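브리드 니크 길라(Bríd Nic Giolla)는 학교에서 환경 동아리 이야기가 나오면 먼저 숫자부터 묻는다. 파쿠르사이드(Pakurside) 고등학교에서 생물을 가르치는 그는 올해 하천 동아리의 지도를 맡았다. 본인이 원해서 맡은 자리는 아니라고 했다.

"포스터를 붙이면 강이 깨끗해진다고 믿는 사람이 너무 많아요. 저는 안 믿습니다."

동아리는 우스타흐(Ustach) 천에서 쓰레기를 줍고 수질을 잰다. 12월까지 모은 쓰레기는 413킬로그램. 학교 소식지에는 이 숫자가 큼직하게 실렸다. 니크 길라는 그 기사가 마음에 들지 않았다.

"무게로 자랑하면 젖은 매트리스를 건진 날이 제일 훌륭한 날이 되죠. 개구리한테는 별 의미가 없는 숫자예요. 그다음 달에 같은 자리에 또 쌓였는지는 기사에 없었고요."

쌓였느냐고 물었다. 그는 "당연하죠"라고 답했다.

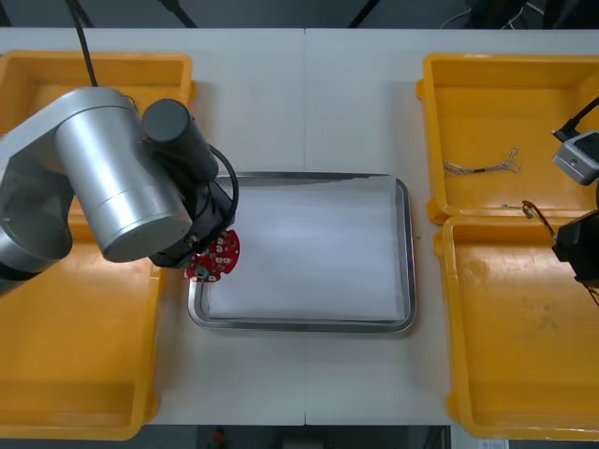
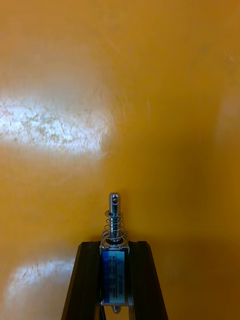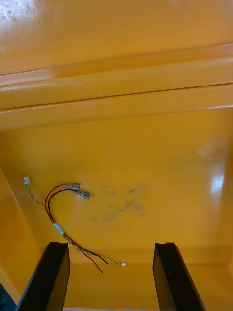 ## "가입서는 98장, 나오는 건 6명"

학기 초 가입 신청서는 98장이 들어왔다. 지금 물가에 꾸준히 나오는 학생은 6명이다. 나머지를 탓할 생각은 없느냐는 질문에 그는 어깨를 으쓱했다.

"생활기록부에 한 줄 쓰려고 온 아이들이잖아요. 그렇게 하라고 가르친 건 어른들이고요. 저는 그 여섯 명이 왜 나오는지가 더 궁금해요. 물어봐도 잘 말을 안 해요. 한 명은 그냥 장화 신는 게 좋대요."

후원 이야기도 나왔다. 지역 업체 젤리코(Zelico)가 수질 측정 키트 2개를 보내왔는데, 상자에 회사 로고가 워낙 커서 학생들이 웃었다고 한다. 키트는 쓰고 있지만 감사 행사는 거절했다.

"그 회사 주차장 빗물이 어디로 빠지는지 먼저 알고 싶다고 답장했어요. 아직 회신이 없네요."

## 마루스 다리 아래

그래도 그만두지 않는 이유를 묻자 한참 말이 없었다. 그러다 마루스(Mahrous) 다리 아래 이야기를 꺼냈다. 학생들이 질산염 수치를 같은 지점에서 계속 재고 있는데, 비가 온 뒤마다 값이 튄다는 것이다. 위쪽 농지 탓인지 낡은 하수관 탓인지는 아직 모른다.

"아이들은 벌써 범인을 정해 놨어요. 저는 안 된다고 했죠. 상류에서도 재고, 비 안 온 날에도 재고, 그러고도 모르겠으면 모른다고 써야 한다고요. 재미없어하더라고요."

구청에 자료를 낼 계획이 있는지도 물었다. 그는 내긴 낼 거라고 했다. 다만 누가 읽을지는 기대하지 않는다고 덧붙였다. 소식지에서 동아리를 두고 '우리 하천의 희망'이라고 쓴 대목을 읽어 주자 그는 손을 내저었다.

"희망은 모르겠고요, 측정값은 있어요. 그 표를 실어 주세요. 사진 말고 표요."

다음 측정은 오후 4시, 다리 아래에서 한다. 비가 와도 나간다고 했다.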